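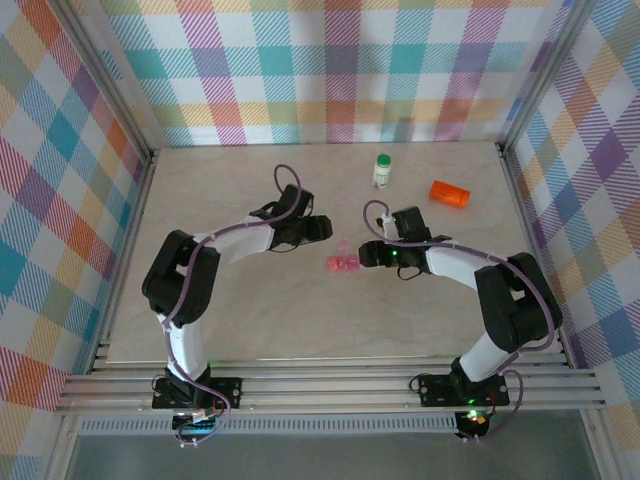 halfturn wrote:
I'd still do it by holding the arms. Hands on the wrists, walk them through the job, done by teatime. Remote control always feels to me like doing up someone else's shoelaces through a letterbox.

gantry_goose
Two arms, though. You'd need a hand on each wrist and a third to work the grippers, and your own elbows end up in every recording. Then the robot learns that a pill box is a thing that lives next to a cardigan.

halfturn
I don't own a cardigan. I take the point about the hands.

mildly_torqued
We did both at the Stuvcombe workshop. Hand guiding was lovely for big sweeps and useless for anything with a hinge. As soon as you're pushing metal about you can't feel a small lid at all. With the leader handles (ours are the Skakar ones, grips like a cheap hairdryer) you can't feel it either, but at least you're sat down.

oddjobber
How many goes before it picks anything up from you? I've recorded 18 and it has mastered hovering.

mildly_torqued
We stopped at 100 for the lids. Hovering is a stage. Are you pausing before you grip? Mine copied every pause I made, including the one where I was thinking about lunch.

oddjobber
I may be pausing before I grip.

gantry_goose
Start with the lid already up and only teach the pills. Then teach the lid on its own another day. Trying to show it the whole job in one go is how I lost February.
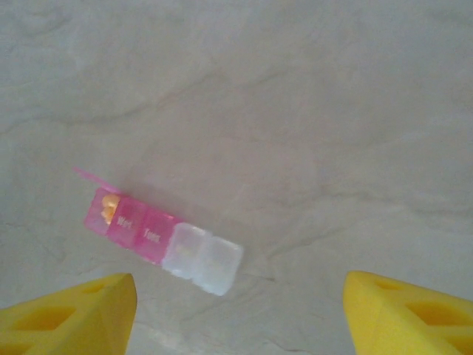 Page 2 of 28

halfturn
Fine, but which way round do you put the box down? With Wed to the left of Tues I'd spend half the session working out what day it was.

gantry_goose
The arm can't read, so it's got the advantage of you. Turn it a bit between goes. If it's always square on, you'll get a robot that can only open boxes belonging to very tidy people.

kettle_logic
Disagree with turning it early on. Same spot, same angle, until it gets it right more often than not, then start moving things. Otherwise you're teaching six jobs badly.

gantry_goose
And then it's learnt the spot and you get to unteach the spot. I've done it your way. It would reach with great confidence for where the box used to be.

kettle_logic
Mine didn't. Perhaps it liked me.

oddjobber
Re-recorded this evening with no pauses. It now fails much faster, which I'm choosing to count. Does anyone throw out the bad goes, or keep the ones where you fumble and recover?

mildly_torqued
Keep the recoveries, bin the swearing. If you drop a pill and go back for it, that's worth having. If you drop it and chase it round the table, bin that as well.

halfturn
Borrowing some leader handles on Friday. I still say hands on the wrists.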